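Community Help > Outdoors > Walking and Running

We use cookies to remember your settings. Accept / Manage

Best surface for coming back from shin splints?
Posted Thursday by Hedvika Polák, Gedport

I took 10 weeks off with shin splints and want to start running again. Before that I did 4 miles most mornings on concrete sidewalks. Should I switch to grass, a treadmill or something else? My shoes are Darketti trainers, fairly new.

Dinesh Kashyap
Start with walking. If you can walk 30 minutes without pain, add one minute of easy jogging at a time, with a walk break after each. Skip a day between runs. Grass is softer, but uneven ground can bother your shins too -- I'd pick something flat and smooth and keep the pace slow. If it hurts when you press on one spot of the bone, see a doctor first.

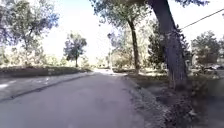
Smooth asphalt path with a low curb along the left side.

munderau70
treadmill. did mine all winter, no problems. get new insoles too

flanagan106
Agree with Dinesh on the rest days. Calf raises helped me more than changing where I ran.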